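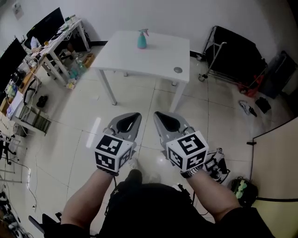
Rechercher sur le site OK

Opinions | Automatisation | Travail

Ce que l'on apprend à une machine quand on essuie une table

Je suis revenu de la journée portes ouvertes de Hustano avec un dépliant, un stylo et une mauvaise humeur qui ne m'a pas quitté depuis. L'entreprise présentait Flokow, son programme de robotique ménagère, et l'invitation promettait « le geste humain, enfin transmis ». J'ai passé 2 heures sur place. Des gestes humains, j'en ai vu beaucoup. Quant à la transmission, il a fallu me contenter d'une courbe projetée sur un mur.

Le principe est simple à comprendre, et c'est sans doute ce qui le rend si facile à vendre. Une personne tient une pince dans chaque main. Sur chaque pince est fixé un cube blanc imprimé de motifs noirs, qui sert à retrouver sa position dans l'espace. On enregistre ce que la personne voit et ce que font les pinces, on recommence, puis on confie le tout à un logiciel qui devra un jour commander de vrais bras. L'exercice du matin portait sur le nettoyage d'une table. Une table blanche, un vaporisateur, un opérateur debout devant.

Fabian Hubmann, qui conduisait la visite, parlait de « démonstrations ». Le mot m'a gêné toute la matinée. Une démonstration, pour le public, c'est un appareil qui accomplit quelque chose sous nos yeux. Dans son vocabulaire, c'est un salarié qui accomplit la tâche lui-même, avec un outil malcommode, pour que l'appareil en soit peut-être capable plus tard. Il y en avait 1292 dans la base, nous a-t-il dit, dont 661 jugées exploitables. J'ai demandé ce qu'on reprochait aux autres. Perte de suivi, hésitation, objet mal saisi. L'hésitation, donc, est un défaut. Quiconque a nettoyé une table de cuisine sait pourtant qu'on hésite tout le temps : cette tache part-elle, est-ce une brûlure, faut-il déplacer le courrier ou passer autour ?

Je ne reproche rien aux opérateurs. Essayez de saisir un vaporisateur avec une pince, de l'orienter, d'appuyer sur la gâchette sans le faire pivoter. J'ai essayé, on nous y invitait après le café. Le flacon m'a échappé deux fois et j'ai arrosé ma manche. Il y a là un savoir-faire réel, acquis en quelques semaines par des gens que la brochure ne nomme nulle part. Elle nomme en revanche les partenaires, Trolter et Berchtold, avec leurs logos en pleine page.

Silvan Nägeli, le responsable technique, a répondu aux questions avec plus de prudence que le dépliant. Il a reconnu que le modèle supportait mal un changement de table. Et un changement de flacon ? Mal aussi. Et une table encombrée ? On y travaille. J'ai apprécié sa franchise, mais elle pose un problème à ceux qui, à l'accueil, parlaient déjà d'hôtels et de maisons de retraite. Une chambre d'hôtel le matin ne ressemble guère à un plateau blanc avec un seul objet dessus.

On m'objectera que toute technique commence petitement. Je veux bien. Le lave-linge aussi a eu ses prototypes ridicules. Seulement, le lave-linge n'a pas tenté d'imiter la lavandière : il a mis le linge dans un tambour. Je me demande encore pourquoi il faudrait passer par nos poignets, nos habitudes, notre façon de tenir un flacon, pour obtenir une surface propre. Quand j'ai posé la question, on m'a répondu que les logements étaient faits pour des humains. C'est vrai, et c'est un peu court.

Reste la question du travail. Les séances durent 30 minutes, avec une pause entre chacune. Combien gagne la personne qui tient les pinces ? Que devient-elle quand la base est complète ? Ses gestes lui appartiennent-ils encore un peu ? M. Hubmann m'a renvoyé vers le service du personnel, qui ne participait pas à la journée. J'ai écrit le lendemain et j'attends la réponse.

Une nouvelle visite est annoncée pour avril. Cette fois, paraît-il, les bras seront branchés. J'irai, et j'apporterai ma propre table.

Mars 2021

Ce site utilise des cookies pour mesurer son audience. En poursuivant votre navigation, vous acceptez leur utilisation. En savoir plus | J'accepte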